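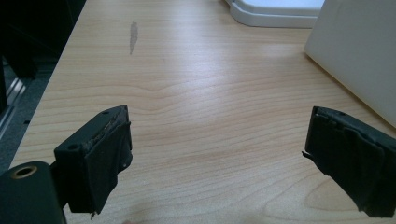
## Notes to self, Skidthorpe talk (25 min, then questions)

**Opening**

Hi everybody, thanks for coming back after coffee! I'm Meriem El Khatib, and I've spent most of this year walking around with a hand-held gripper. Say the title out loud, it's a mouthful: "Does pad wear matter when you train from hand-held demos?"

Ask for hands: who here has swapped pads halfway through a collection? (Wait. There are always a few guilty faces.)

**Why we looked**

We all say the policy learns from what the wrist camera sees. Fine, but the fingers are in every single view, and fingers get chewed up. Torn edges, scuffed tops, pads going flappy. So is the policy learning the task, or is it learning my ratty old fingers too?

**What we did**

- 3018 demos total, all tabletop pick and place
- 779 of them with badly worn pads, the rest fresh or lightly used
- Same tables, same objects, two sites (Saston and Flerkton)
- Trained on 1000 demos at a time, mixing worn and fresh in different amounts

Slow down here! Last time I rushed the mixing part and got three questions about it.

**Result**

We ran 260 robot trials. Policies trained only on fresh pads did noticeably worse once we put worn pads on the robot, mostly closing a hair too early. Mix in some worn demos and most of that gap went away. Going the other way, worn to fresh, hardly hurt at all, and I still don't have a great story for why. Say so.

Then the masking run: we blacked out the fingers in the video. I was sure this would fix everything (I'd bet lunch on it). It helped a little with wear and made small objects worse, so I paid for lunch.

**If someone asks about Tavares**

That's our labeling tool. We tagged wear by eye, three levels, two people per session. Middle level is mushy, admit it.

**Wrap**

Log your pad changes, please! Put the slide with the log sheet back up and leave it there during questions.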